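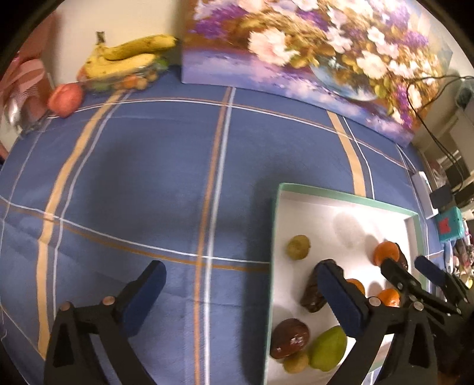
Fruit sorting with hand-held grippers, blue plaid and all.

Everybody wants to sell you the arm. I say buy the hands first.

Ralska will rent you a full picking arm for 700 a month, plus setup, plus a guy who comes out when it sulks. Vanda wants 500 and you do your own setup. Been through both brochures twice. Lots of gleaming kitchens. Not one bruised pear.

The hand-held kit is the dull option. Two grippers, a person holding them, fruit in a tray. No arm at all. You squeeze, the fingers close, the fruit goes where you put it. And I think it's the better buy for any small outfit wondering if a machine could ever pack its boxes -- a mandarin is easy to talk about and hard to hold. Skin gives. Things roll. A pear is fat at one end and an avocado wants to point somewhere else. You learn more about that in an afternoon with your own wrists than in a month of sales calls.

Ehsan Yazdani, who packs fruit boxes for Rosales, disagrees with me. His line is that a person's wrist cheats, it fixes every bad grip before you notice. Fair. I noticed it too, and it's teh strongest argument against my side. But a bad grip you can feel beats a bad grip you get billed for.

Fingers matter most. Ribbed pads, one each side, pressing straight in. Citrus suits them. I'd want to see a lot more soft peaches before I said the same there. 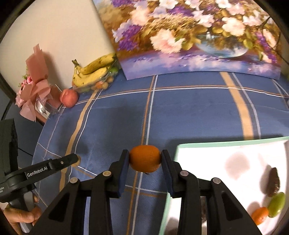

What I'd want before paying

A price on the page, for one. Besport quotes 500 for a trial, then goes quiet on what happens after January. Spare pads in the box. Instructions written by someone who has held the thing for longer then ten minutes.

And let us use our own fruit. Ugly ones, mixed sizes, whatever came in that morning. If a seller balks at that, keep your money. The arm can wait a year.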